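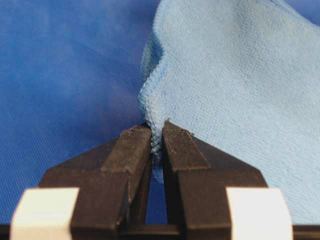 Figure 1. Light blue cloth with a hemmed edge.

Laundry Guides > Washing Machines > First Use

Section 2: Preparing and Washing Towels

Read this section before using the Flidholm washer for the first time.

1. Run one empty cycle at the highest temperature setting.
2. Sort towels by color. Wash new dark towels separately.
3. Check hems for loose threads. Trim them with scissors; do not pull.
4. Load the drum to no more than two thirds of its height.
5. Add detergent to drawer compartment 2. Do not use fabric softener on towels – it reduces absorbency.
6. Select TOWELS and press START.

Note: The door stays locked until the drum has drained. Wait for the click before pulling the handle.

CAUTION: Do not wash items that have been in contact with gasoline, solvents or cooking oil. Residue may ignite in a dryer.

Drying

7. Shake each towel once and place it in the dryer on medium heat.
8. Clean the lint filter after every load.

Last revised Jul 30, 2022

Comments

Kayode Odukoya: Step 5 should mention that powder and liquid go in the same compartment. I had to call the Grillham service desk to find out.

destside_flat16: Does the empty cycle need detergent? The guide doesn't say.

M.T.: I used a spoonful of powder and it was fine.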